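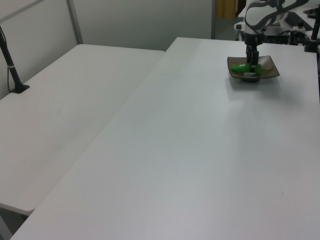

Why bother with a cucumber when you could pick up a nice square block? That was the first comment left under our project page, from someone signing themselves Pretorius, and it bugged me enough that I've ended up writing half this report in reply. A block has flat sides. Close the fingers on it any old how and it more or less lines itself up. A cucumber is long and rounded, so if you grab it too near one end the other end droops, and if you grab it squint it rolls. That makes it a much better test of whether you've understood your own gripper!

What we set out to do

Our group (the Ostgate robotics club, four of us this year) wanted an arm that could pick a toy vegetable out of a shallow tray and put it back down again without shoving the tray across the table. We called the project Fulico, for no reason any of us can remember, and entered it for the Gruvholm student challenge in February. You get 14 tries in front of the judges. Dropping the thing loses you a try, and so does moving the tray by more than a finger's width, so we've been just as fussy about the tray as about the grip.

How we taught it

We didn't write clever vision code to begin with. One of us steered the arm by hand through a whole pick, we recorded it, and then somebody changed the angle of the tray or the cucumber and we did it all over again. By the end of the first month we had 28 recordings I'd call good and a big pile of rubbish ones. I was the worst driver by miles – I kept coming in too low and bumping the tray – and my early runs got chucked out, quite rightly.

The bit that took longest was deciding where the fingers should go. Straight down over the middle sounds obvious, but when the cucumber lies diagonally you have to turn the wrist as well, and the cable needs enough slack to follow. We spent a whole evening on cable slack. I had no idea you could spend a whole evening on cable slack.
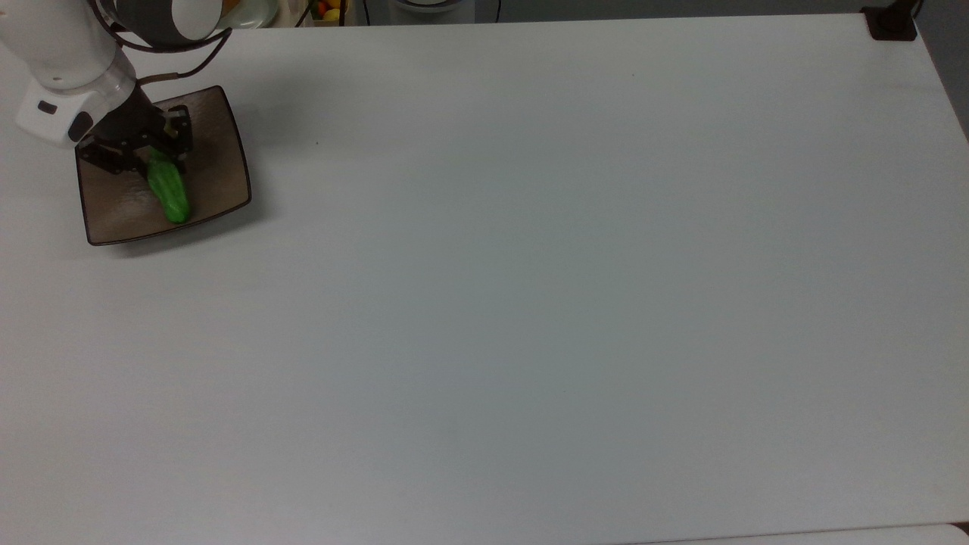 How it's going

Our last proper set of tries gave us 6 clean picks out of 14. Most of the misses were one finger landing on top of the cucumber when it should have gone down beside it. The tray hardly budged all session, though, and I'm really pleased with that (it used to go skating off every other go).

What's next

More recordings with the cucumber close to the rim, as that's where we're weakest. I also want to try closing the fingers more slowly, and I'd like a second person to do the marking, so that whoever's driving isn't also deciding what counts as clean. If we can get to ten out of 14 before February I'll be over the moon. And Pretorius, we did have a go with a square block in the end – it was dead easy and a bit dull.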